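How do you choose a robot's fingers?

A robot can't use its hand until someone has decided what shape the hand should be. The part that holds things is called a gripper. At Ondside, Yung-ching Yeh and Gion Bachmann try out grippers before any go on a robot arm. They hold them by the handles and pick things up themselves. 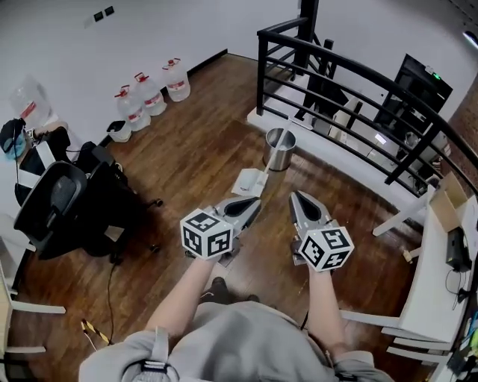

One gripper for each hand. The patterns on the white cubes help a computer work out where each gripper is.

Two kinds of finger are being compared in this test. Pointed fingers can get into narrow gaps. Wide ones are better for big, soft things like a sponge. Each kind has to lift a cup, a pen and a sock, and every lift is tried 29 times. Gion writes down each drop.

Try it at home: pick up a coin with your fingertips, then with oven gloves on. Which was easier?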